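Notico Planner: Frequently Asked Questions

This page collects the questions we receive most often about Notico, our planning software for cells with two arms. It is kept by Jovita Ayala and Friederike Görtz at Brostmont. Last review: October.

What does Notico do, and what does it leave to other software?

Notico decides which arm goes to which object, in which order, and by which path. It does not find the objects. For this you need a perception module that gives a pose and a confidence for each object. Most of our users take Zavala, but any module that speaks the same message format will work.

Do I have to tell the planner where the bins are?

Yes. Every container must be in the cell file, with its inner size and the height of its rim. The planner treats the rim as an obstacle and the inside as free space, so a wrong rim height gives you either collisions or the error 306 ("no path to grasp").

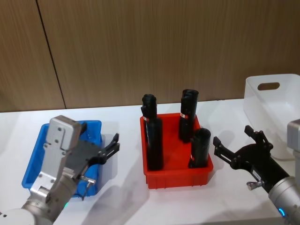 Both grippers empty over the table, with the black items standing in the red bin.

Why does error 306 come back even when my cell file is correct?

Usually the approach angle is too narrow. When items stand close to a bin wall, one finger needs room between the item and the wall. Please open the angle limit in steps of 2 degrees and plan again. If this does not help, look at the finger model. Many people load the closed shape and forget the open one.

Dark, shiny objects are missed by the camera. Is this a planner problem?

No, but the planner suffers from it. Black material gives few depth points, and highlights can move the estimated center to one side. Getsemaní Quintero wrote a small filter which keeps the last good pose for up to 300 milliseconds. You can switch it on with hold_pose in the perception section. Do not use it if your objects move on a belt.

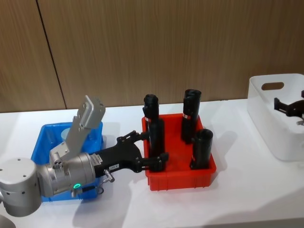
Can both arms enter the same bin at one time?

By default they can not. Each bin has a lock, and the arm which holds the lock must leave the space above the rim before the other may enter. The second arm is free to work in another container during this time. You can turn the lock off for large bins, but then please reduce the speed to 20 percent for the first tests.

Does the planner know if a grasp was successful?

It reads the finger width from the gripper driver after closing. If the width is smaller than the minimum you gave for the object, the grasp is counted as failed and the object goes back in the list. For soft objects this minimum is difficult to choose. We advise to measure it by hand.

Can I replay a plan without the robot?

Yes, open the log in Nemness and choose "Replay". Logs made with an older cell file will open, but the bins may stand in the wrong place.

Where do I report a bug?

Write to the support list and attach the log and the cell file. Yatziri Montes reads the list and answers until Friday of the same week.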